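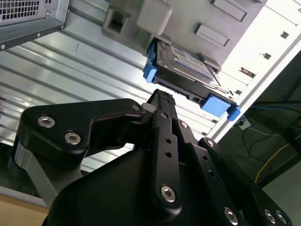
Hard drive in a blue carrier inside an open computer tower.

Stetix confirms second season of crime drama Hekwood

Seven new episodes to be released from October; first season to be reissued with revised sound mix

Stetix today confirmed that the second season of Hekwood, the crime drama produced by Nurwood, will be available to subscribers in October. The season has seven episodes with running times between 48 and 56 minutes. Two episodes will be released on the first day and the remaining five will follow at the rate of one per week. Episodes will be available from 6 p.m. local time in all territories where Stetix operates.

The second season resumes 17 days after the events of the first. Detective Sergeant Ines Marinho has been removed from active investigations pending an internal review and assigned to an audit of closed files at the Hekwood harbour station. The audit covers 1165 cases. In the first episode she identifies two drowning reports, filed four years apart, that contain the same witness statement with the names changed. The season follows a single investigation from that point to the coroner's hearing in episode seven.

Neusa Nogueira returns as Marinho. Lucimara Arruda, who created the series and wrote three episodes of the first season, has written all seven episodes of the second and directed the first and last.

"The first season had a separate case every two episodes, and we were always short of time for procedure," said Arruda. "With one case across seven hours I could keep the paperwork in. Marinho spends most of episode two reading, and the plot depends on what she reads. Viewers who want to pause on the documents can do so. They were written in full and the dates agree with each other."

Format and structure

Each episode is divided into four parts of unequal length. The title sequence used in the first season has been shortened from 70 seconds to 22 seconds, and from episode three onward it is placed after the opening part. The harbour station, which appeared in the first season only as an exterior, is now the principal set. It was built as a continuous two-storey interior so that scenes moving from the records room to the interview rooms could be filmed without a cut. The longest of these, in episode four, runs for nine minutes.

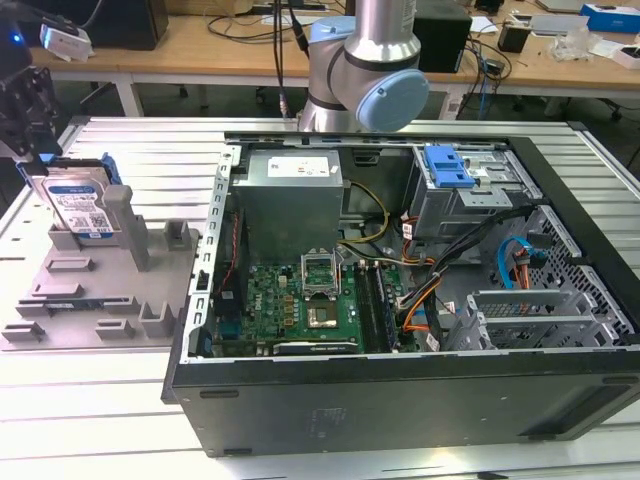
Night exteriors account for a larger share of the season than before. These were filmed at low light levels with minimal added fill, and the colour grade was prepared separately for high dynamic range and standard dynamic range displays. Stetix received a number of comments on the legibility of dark scenes in the first season. For the second, every night scene was reviewed on consumer televisions at default settings before the grade was approved, and black levels were raised in several sequences in episodes one and five.

The completed season contains 3156 shots, including visual effects shots. Most of the effects work consists of extensions to the harbour, removal of modern signage in the flashback sequences, and replacement of sky and water where filming on consecutive nights produced visible differences in weather.

"I had the scripts for the full season before we started, which was not the case the first time," said Nogueira. "Marinho knows something by the end of episode three that she does not say aloud until episode six. Some of those scenes were filmed in reverse order, so I kept a written list of what she knew on each page and when she had learned it."

Sound and accessibility

All episodes are mixed in stereo, 5.1 and an object-based immersive format. An additional dialogue-forward stereo mix can be selected from the audio menu. In this mix, music and background effects are reduced during speech while the level of the dialogue itself is unchanged.

Closed captions and described video will be available for every episode at the time of release – the described video track for the first season was added five weeks late. On-screen documents that are relevant to the plot are read in full in the described version. Where a document is visible for less time than the reading requires, the description begins in the preceding pause.
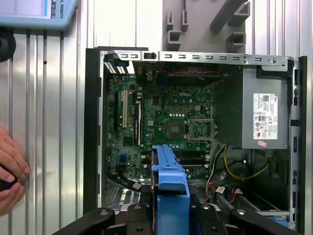

A blue drive caddy beside the green motherboard of an open desktop computer.

Reissue of the first season

The first season will be replaced on the service in September with a reissued version. The picture edit is unchanged except for one correction in episode six, where a caption gave the wrong year for the harbour fire. The reissue has a revised sound mix, the dialogue-forward option described above and new captions prepared to the same specification as those of the second season. Subscribers who have downloaded first-season episodes for offline viewing will need to download them again to obtain the new version. Viewing progress will be retained.

Availability

Hekwood is available to all Stetix subscribers at no additional charge. Playback in high dynamic range and immersive audio requires a compatible device and the corresponding subscription tier. Both seasons are classified for mature audiences and contain violence, coarse language and references to suicide. A content advisory appears before each episode and can also be read on the title page.

A trailer will be published in September. Stills, episode summaries and a full credit list are available to accredited media through the Stetix press centre. Preview access to episodes one to four can be requested through the same site. Coverage of episode four is embargoed until that episode has been released.

About Nurwood

Nurwood develops and produces scripted television drama. Its work includes both seasons of Hekwood.

Media enquiries: Stetix press centre, series publicity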